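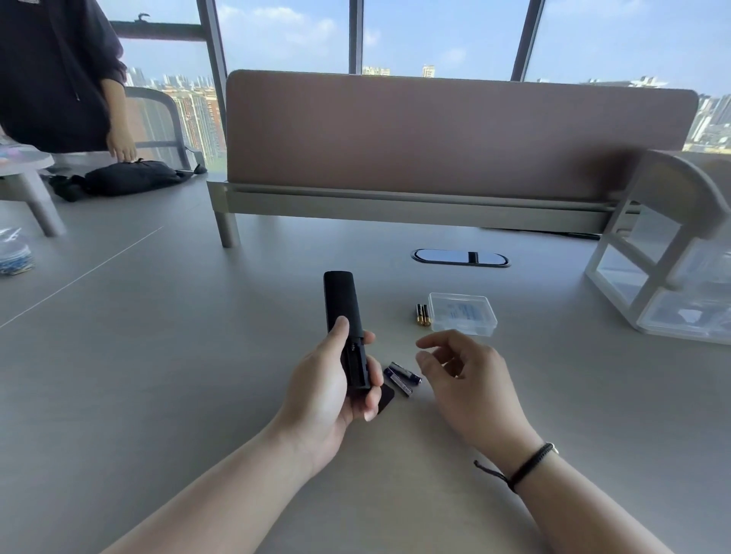 Battery Swaps at Shared Desks: small tasks, small parts
Project report, Desarel group
Written up by Sarita Semwal

1. What we wanted to know

How long does it take a person to change the batteries in a slim remote, and where does the time go. Sounds silly but our course brief was "find an everyday task and fix one thing about it" and everyone in the group had a remote story. Mine was a cover that went down behind a desk in May and never came back.

2. Setup

Shared desks on the second floor. Pale gray tops, pink divider, cable grommet at the back. Two AAA cells to come out, two fresh ones to go in. People sat where they normally would and used their own hands however they liked. No instructions except "change the batteries and tell me when you're done".

We asked 19 people. Each did it twice, once on a bare desk top and once with a shallow tray we called the Ploloseo (name came from a typo in the group chat, it stuck).

Timing was by phone stopwatch, started when they picked up the remote, stopped when the cover was back on. Montoya room was booked so all sessions were on Friday afternoon in the open area. Noisy.

3. What we saw

Cover first. Most people push with the thumb, it doesnt move, they turn the remote round, look, push again. Once it's off it goes straight down on the desk next to the hand. Black cover, fine on a gray desk. Would be worse on a dark one, we didn't test that.

Old cells. These roll. People who stood new cells on end had less trouble than people who laid everything flat, and they also didn't mix up old and new. Mixing up happened more than we expected, mostly when both pairs were lying together and the person got talking. Different colored wrappers help a lot. Same brand both times = guessing.

Polarity. The printed marking inside the slot is tiny. Light lettering on black, ok if you tilt it to the lamp. Several people put the first cell in backwards, took it out with a fingernail, said something rude.

Putting the cover back was quick for nearly everybody.

4. Times

Bare desk, slowest run: 50 seconds, and that included a cell on the floor.
Fastest with tray: 10 seconds. She had done it at home the night before, so take that with salt.
Averages are in the spreadsheet, not pasted here because the tray column still has a formula error in it. Will fix before the talk.

5. The tray

Version one was folded card, too light, slid about. Version two is a Waltura drawer insert with a felt strip glued down the middle. Old on the left, new on the right, cover in front. People liked the felt. Two left-handed people wanted the sides switched, fair point, so the labels now come off.

6. Problems

Everyone's second run was with the tray, so they'd had practice by then. Should of swapped the order for half the group. We noticed after the sessions, too late to redo.
Only one type of remote.
Stopwatch person (me) was also the one chatting.

7. Next

Swap the order and rerun. Try a dark desk top. Ask for a remote where the cover is on a hinge and see if the whole tray idea is even needed.

Spare cells are back in the supply drawer, used ones in the recycling tub by the door.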